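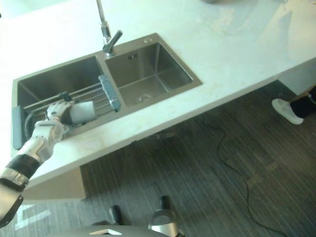
흰색 상판에 설치된 스테인리스 이중 싱크볼

종교단체 연혁·기록 상담 게시판

총회에서 명칭을 변경한 경우 이전 기록물의 정리 기준

Nadine Darwish

안녕하십니까. 본인은 Susadov 지역에서 활동하는 평신도 신앙단체의 기록 업무를 담당하고 있습니다. 본 단체는 10월 정기총회에서 명칭을 '살리나스 형제회'에서 '플렌덴(Plenden) 평신도 연합회'로 변경하고, 회칙 일부를 개정하였으며, 회보의 제호도 새로 정하였습니다.

현재 보관 중인 문서는 회의록, 회원 명부, 서신철, 회보 합본 등 46상자입니다. 문서 대부분에 이전 명칭이 표기되어 있어 다음 사항에 관하여 의견을 구하고자 합니다. 첫째, 이전 명칭으로 작성된 문서를 새 명칭 아래 통합하여 분류하여도 되는지 여부입니다. 둘째, 회보의 호수를 이어서 매겨야 하는지, 제1호부터 다시 시작하여야 하는지 여부입니다. 셋째, 총회 당시 작성된 회의록 초안과 확정본의 내용이 일부 다른데, 이 중 어느 것을 보존하여야 하는지 알고 싶습니다.

유사한 사례를 처리하신 경험이 있는 분의 답변을 부탁드립니다.

Vicente Vergara

기록물은 생산 당시의 명칭을 유지하는 것이 원칙입니다. 단체의 법적·조직적 연속성이 인정된다 하더라도, 이전 명칭으로 생산된 문서철의 표제를 새 명칭으로 바꾸어 적는 것은 권장되지 않습니다. 목록에는 두 명칭을 각각 별도의 생산자 항목으로 등록하고, 상호 참조를 통하여 전후 관계를 밝히시기 바랍니다. 변경일은 총회 의결일로 기재하되, 회칙에 시행일이 따로 정하여져 있으면 이를 함께 적습니다.

회보의 호수는 편집 주체가 총회에서 어떻게 의결하였는지에 따릅니다. 의결 사항이 없다면 실제 발행물에 인쇄된 호수를 그대로 목록에 옮기고, 제호 변경 사실을 비고란에 기재하시면 됩니다. 목록 작성자가 임의로 호수를 조정하여서는 안 됩니다.

회의록은 초안과 확정본을 모두 보존하시기 바랍니다. 확정본에는 의장과 서기의 서명 여부를 확인하여 표시하고, 초안은 동일한 문서철 안에 별건으로 편철합니다. 두 문서의 차이는 토론 과정을 파악하는 자료가 될 수 있으므로 폐기 대상에 해당하지 않습니다.

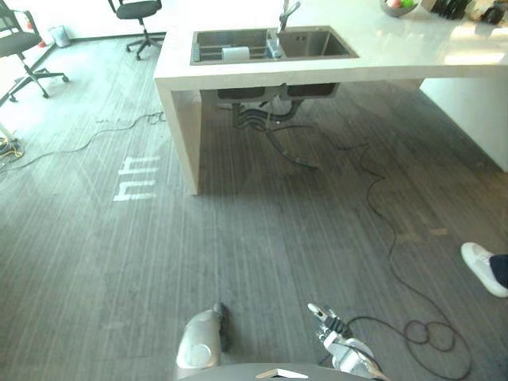

보충 답변: 회원 명부의 취급

Sneha Malhotra

위 답변에 대체로 동의하며, 명부에 관하여 몇 가지를 덧붙입니다. 이전 명칭 시기의 회원 명부를 새 명부에 옮겨 적은 뒤 원본을 처분하는 단체가 있으나, 이는 피하여야 합니다. 본인이 소속된 일레르(Iler) 신우회에서는 과거 명부 4권 중 한 권이 그와 같은 경위로 소실되어, 창립 회원의 가입 시기를 확인하지 못하고 있습니다.

생존 회원의 주소와 연락처가 포함된 명부는 열람을 제한하고, 열람 신청서를 받아 따로 보관하시기 바랍니다. 지부 명부가 본부 명부와 일치하지 않을 때에는 어느 한쪽을 수정하지 마시고, 불일치 사실만 목록에 기록하십시오.
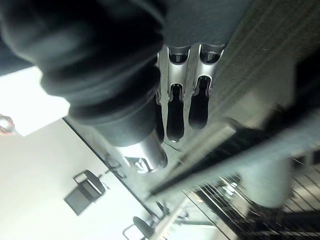 회보의 이전 제호를 새 회보 표지에 함께 표기하여도 됩니까?

총회 의결에 반하지 않는 한 병기할 수 있으며, 통상 새 제호 아래에 '구 제호'라고 밝히고 작은 활자로 적습니다. 병기 기간은 편집 담당 부서가 정하여 회보에 공지합니다.

Nahuel Escobar

저희 단체도 이름을 바꾼 적이 있는데 그냥 전부 새 이름으로 정리하였습니다. 지금까지 특별한 문제는 없었습니다. 다만 오래된 서신을 찾을 때 시간이 조금 걸리는 편입니다.

Nadine Darwish

답변에 감사드립니다. 명칭별로 생산자 항목을 나누어 등록하고, 회의록은 초안과 확정본을 함께 편철하는 방향으로 임원회에 보고하겠습니다. 회보 호수에 관한 의결 여부는 총회 회의록에서 다시 확인할 예정입니다.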